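Frequently asked questions: demonstrating suturing at the Dulham teleoperation lab

What do demonstrators do in a session?

You sit at the console and drive the instruments by remote control while the system records what you do. The task is interrupted suturing along a closed wound line: pick up the needle, drive it, pull the thread through, tie, trim, move on. The recordings are used to train the Grurkeo policy, which learns to carry out the same steps from your hand movements and the camera views.

Do I need surgical experience?

You need to be able to tie a square knot with instruments. Most of our demonstrators are residents or veterinary trainees. If you have only tied by hand, book the practice block first.

How long is a session?

Two hours, with a break in the middle. Most people finish 3 rows of stitches once they are used to the console.

What is the hardest part to demonstrate well?

Handling the strand close to the knot. Both instruments are working in a very small space and it is easy to grab the wrong piece of thread.
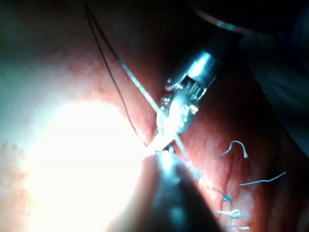

Slow down when the tips come together. A demonstration that takes longer is fine, but one full of regrasps is hard to learn from. If you need to regrasp, open the jaws fully, back off a little and come in again.

What if I make a mistake?

Keep going if you can recover. Recoveries are useful and we label them separately. If you drop the needle out of view or tear the tissue, press the left pedal to end the episode and start a new one.

Should I trim the tails to the same length?

Close is good enough. Leave enough that the knot will hold.

How should I hold the needle?

Grip it the way you were taught, and try to do it the same way each time. Before you start a bite, check the angle in both camera views – the wrist view shows the tips best, and the overhead view is better for judging spacing. 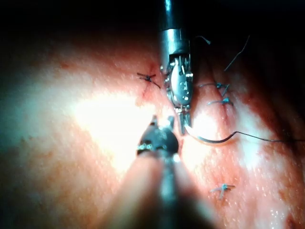
Keep the second instrument nearby so it is ready to receive the needle or steady the tissue. Parking it far away adds long travel movements to the recording, and the policy will copy them.

How many demonstrations are needed?

We ask each demonstrator for 100 good stitches. The first version of the policy was trained on almost 200 episodes, and it was reliable at pulling thread but poor at tying.

Is the data shared?

Console recordings are stored on the Costum server and shared with our partners at Eyvindsson. Your voice is not recorded, and your name is replaced with a code.

Can I book on a weekend?

Yes, Sunday mornings only. The console room is locked at noon.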